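Apprendre un geste à un bras

janvier 2023

Je travaille depuis l'été à Vurnville, dans l'atelier Holroyd, et ma famille me demande souvent ce que je fais de mes journées. La réponse courte est : je montre à deux bras comment on monte et démonte un ordinateur de bureau. La réponse longue demande un peu de patience.

Nous avons deux méthodes. Avec la première, je prends le bras par le poignet et je le conduis moi-même jusqu'à la pièce. On sent le poids, on corrige tout de suite. Avec la seconde, je suis assis à 4 mètres, devant les manettes de commande, et je regarde surtout l'écran. Leanne Mellor préfère la seconde, moi j'ai mis longtemps à l'accepter.

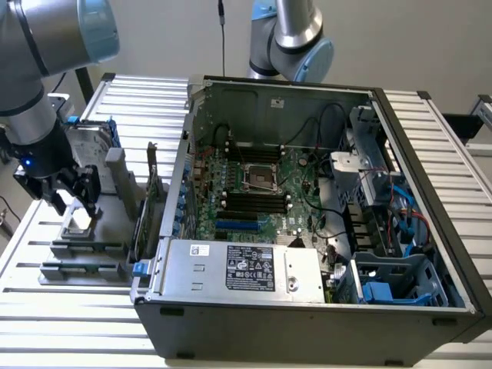
Le plus difficile pour moi reste la carte d'extension. Il faut la présenter bien droite devant son connecteur, puis pousser sans forcer. Avec mes doigts je le fais sans y penser, et c'est justement le problème : je ne savais pas expliquer à quel moment j'arrête de pousser. J'ai dû refaire le geste très lentement, plusieurs fois, les yeux fermés, avant de pouvoir le refaire aux manettes.

En décembre j'ai enregistré 151 démonstrations. Teodor Haugland en a écarté 40. Dans la plupart, j'hésitais au-dessus de la pièce, et le programme, que nous appelons Iro, apprenait aussi mon hésitation. Il s'arrêtait en l'air comme moi, au même endroit. J'ai trouvé cela un peu gênant à regarder.

Maintenant je prépare le mouvement dans ma tête avant de commencer, et si je me trompe, je recommence depuis le début. Je fais aussi une pause toutes les deux heures, sinon la main droite se fatigue et les trajectoires deviennent moins propres.

La semaine prochaine nous reprenons les barrettes de mémoire, avec leurs petits loquets. Je ne suis pas pressé d'y être.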